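Forums > Builds > Arms & Manipulators
Tags: two-arm, conveyor, grippers, shared workshop
Reading time: 3 min

Two-arm snack shelf cell, grasp failures on the bottles

tevuvik_bench
Posted February 2023

Progress on the build at the Hornstead workshop. Two arms behind one table, a short conveyor on the left, a wire rack at the back. The left arm handles the belt, the right arm handles the rack. The job is to restock bottles from the belt and keep chip bags on the top shelf.

Controller is a Murakami board running a 181 Hz loop. The planner runs on an old desktop under the bench and talks to it over Ethernet. Nothing exotic.

Bags on the shelf are fine. Bottles are the problem. The last logged run was 91 bottle picks from inside the rack and 17 of them failed. Most were the rear row, where the fingers have to come in low, under the shelf, between two bottles in front. The fingers are pointed and the contact patch is small, so a full bottle rotates in the grip as soon as it clears the floor of the rack.

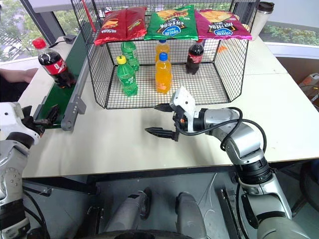 gridlock
You're asking the right arm to work in a mesh box with a lid on it. Take the upper shelf off and come in from the top. Rotation in the grip goes away if you grab by the cap and let the bottle hang. I ran a similar rack with the shelf removed and never touched the finger design.

For now the shelf stays. Without it there is nowhere to put the bags, and the whole point is a rack that looks like one in a shop. I did try cap grasps on the front row. They work on the small bottles. On the big cola bottle the cap slips when the arm accelerates, and I don't want to slow the whole cycle for one item.

caseo_fan
Disagree with gridlock. Removing the shelf moves the problem to whoever builds the next rack. The fix is in the fingers. Pads on the inside faces, 3 mm silicone, glued and then trimmed. The Caseo ones are fine but you can cut your own from a baking mat. Pointed fingers are good for bag edges and bad for cylinders.

gridlock
Pads make the fingers thicker. He has two bottles in front of the one he wants. How much clearance is left after 3 mm each side?

tevuvik_bench
Not much. I could get one padded finger past the front row, maybe not two. I'm more inclined to pull the front row first and treat the rear row as blocked until it's clear. Costs cycle time but the planner already supports it.

lowtorque
What's the belt doing when the left arm picks? If it's still moving you get a bottle tipping into the fingers and that looks like a grasp failure in the log.

tevuvik_bench
Belt stops before the pick. It coasts a little after the stop command, so I added a 0.4 s wait. Bottles lie down on it more often than I'd like - round base, small belt, no side guides worth the name. The left arm picks them lying down, then has to turn them upright for the handoff. That part is ugly but it isn't in the 17.

lowtorque
Then the handoff is where I'd spend the time. Regrasp on the table. Stand the bottle up, let go, pick again with the right arm. In-air handoff with two rigid arms and no force sensing is asking for a crushed bottle or a protective stop.

caseo_fan
Table regrasp is slower and you need a second pose estimate. In-air is fine if one side is compliant. Which is another argument for pads.

gridlock
Everything is an argument for pads with you.

tevuvik_bench
Will try both. Plan is pads on the left gripper only, for the handoff, and bare fingers on the right for the rack. The joint logs from the last run came to 2,398 rows at the decimated rate, so if anyone wants to look at wrist current on the rear row picks I can post the CSV. The slip shows up as a step in joint six before the bottle visibly turns.

lowtorque
Post it. Include the gripper position column, unfiltered. If the step in joint six comes first you can trigger a regrip on it and skip the pads on the right side altogether.

tevuvik_bench
Uploading tonight. Gripper position is only logged at half the rate, so expect gaps.

10 replies | 6 shares | Subscribe to this thread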